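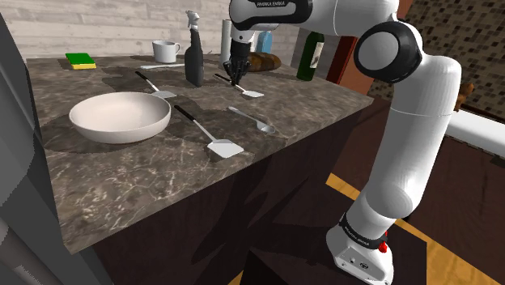 Slide 1. Kitchen worktop with utensils and containers.

Bread staling and household storage. Speaker notes, Fullstead food science evening, December 5, 2020.

Open with the definition. Staling is a change in the starch and in where the water sits. Drying out is a separate process, and a loaf sealed in a bag will still go stale. Ask who keeps bread in the fridge. Wait for hands.

Slide 2. Starch. During baking the granules swell and partly lose their ordered structure. On cooling, amylose sets within hours and gives a crumb firm enough to slice. Amylopectin recrystallises over several days, and most of the later firming comes from that. Reheating melts the amylopectin crystals, hence the short life of refreshed toast. Keep this under three minutes.

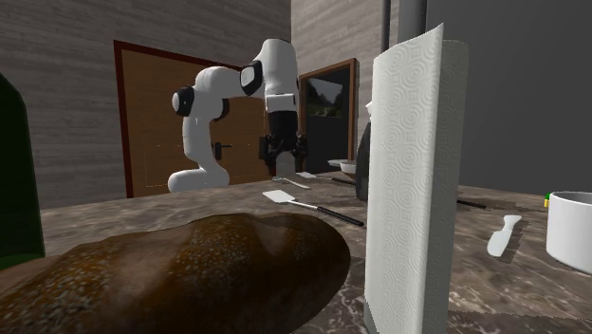 Slide 3. Crust and crumb age in opposite directions. Water moves outwards from the crumb, so the crust goes leathery while the inside firms up. A cut face loses water to the air much faster than whole crust does. Shape matters too: a rounded loaf like the large one on the slide, with its dark brown crust, has less surface for its weight than a baguette. Do not get drawn into crust colour and flavour here – that is the second talk.

Slide 4. Furberg storage trial. Explain the set-up first: 557 loaves from one bakery, held at room temperature, in the fridge or in the freezer, for up to 6 days. Firmness was measured by compressing a slice of fixed thickness. The fridge samples firmed fastest.

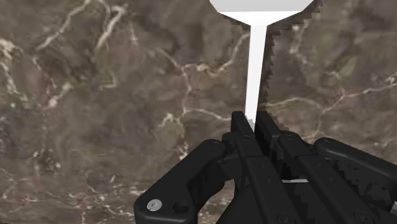
Freezer samples, thawed in the bag, stayed closest to the fresh control. The Steronau trial used 802 loaves and a different flour, and the order came out the same. Rye was left out of both, so say so before somebody asks.

Slide 5. Advice. Paper bag for the first day if the crust matters, closed bag or bin after that. Slice before freezing. Leave the fridge for damp summer weeks when mould is the bigger problem.

Questions. Spare slide on enzymes in packaged bread is after the references. Handouts are by the door.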